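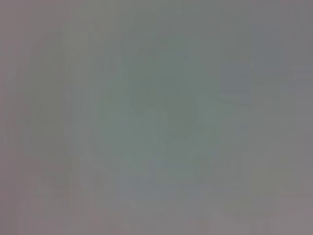 Call for Participants: Household Textile Sorting and Folding Study

The Keltau Center for Domestic Work invites adults living in the area to take part in a study of how people sort, fold and put away cloth items at home. Sessions will be held in the Center's furnished laundry room on the second floor of the Roman Building. The study is directed by Raluca Lazăr and coordinated by Florin Anghel.

Purpose of the study

Households differ widely in how they handle towels, sheets and everyday clothing once the wash is done. Earlier work at the Center, completed in May, dealt with kitchen storage. The present study turns to the laundry room and the linen closet, and will record the order in which items are picked up, the folds that are used, and where each stack is placed. The Center's collection of written session notes now holds over 3,417 entries, and the new material will be added to it.

What participants will do

Each participant will attend 2 sessions. In the first, a mixed load of towels, pillowcases, shirts and socks is to be sorted and folded in whatever way the participant normally would. In the second, the same load is to be put away on shelves and in drawers, using a layout provided by the Center. No particular method is expected and no session is graded. Staff may ask short questions between tasks — participants are free to decline any of them.

Who may apply

Applicants must be 18 or older and must do laundry for themselves or for others at least once a week. They should be able to stand for most of an hour, although a chair and a lower table can be provided on request. Experience in a hotel, hospital or commercial laundry is welcome but must be stated on the form, as those applications are placed in a separate group. Persons who took part in the kitchen storage study may apply again.

The Center will accept 210 participants. Places are assigned in the order in which complete forms are received, with a waiting list kept for cancellations.

Payment and records

Participants receive a fixed payment at the close of the second session, together with reimbursement of local bus fare. Names are stored separately from session notes. A participant may withdraw at any time before the second session ends and will be paid for the part completed.

How to apply

Application forms are available at the front desk of the Roman Building and must be returned there by 5 August 2024. Forms left in the outside mailbox cannot be accepted. Questions about eligibility should be addressed to Florin Anghel — questions about payment, to Sorin Jitaru in the administrative office.

Recent notices

Laundry Room Assistant, part time
Kitchen Storage Study: Summary for Participants
Change of Hours at the Front Desk
Request for Donated Bed Linen
Linen Closet Layouts: Open Talk by Laurențiu Roman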